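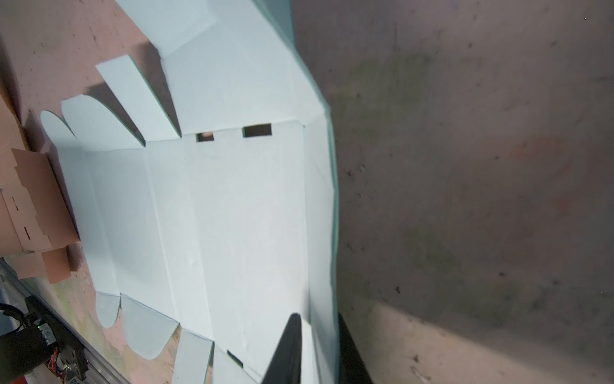 I only went into Emwood Coins to get out of the rain. I'd like that on the record, eh, since my cheque account still hasn't forgiven me.

The medal was in the bottom tray, in with the bus tokens. It was silver gone the colour of old tea, with a harbour on one side and a woman holding an anchor on the other (she looked fed up, and I liked her straight away). The ticket said Mestura, harbour medal, lot 1347, and under that, in pencil, 260 dollars.

"Never heard of Mestura," I said.

"No," said the man behind the counter. "You wouldn't have."

Well! I paid, obviously. I skipped lunch for a good while after that.

At home I got the magnifying glass out and went over the lettering. It was Latin, or somebody's idea of Latin, and it ran right around the rim and stopped halfway through a word. I copied it down, made a cup of tea, came back and copied it again, and the second time there were two more letters. I checked my first go. Same pen, same neat writing, two letters short.
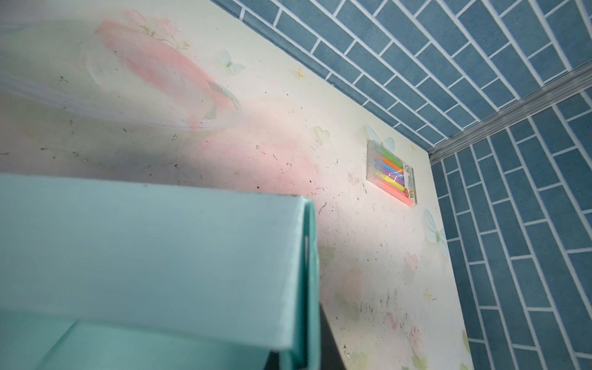

The kitchen corner, blue tiles and all.

I rang the museum at Bravedon, who were very nice and wanted to know if I'd been sleeping. Then I put the medal in the drawer with the takeaway menus and left it there for 3 nights.

When I opened the drawer again the word was finished. ORELLANA, it said, which was my grandmother's name before she married, and the woman on the front had put down her anchor.

I've got her propped against the sugar tin now. She seems to favour the window.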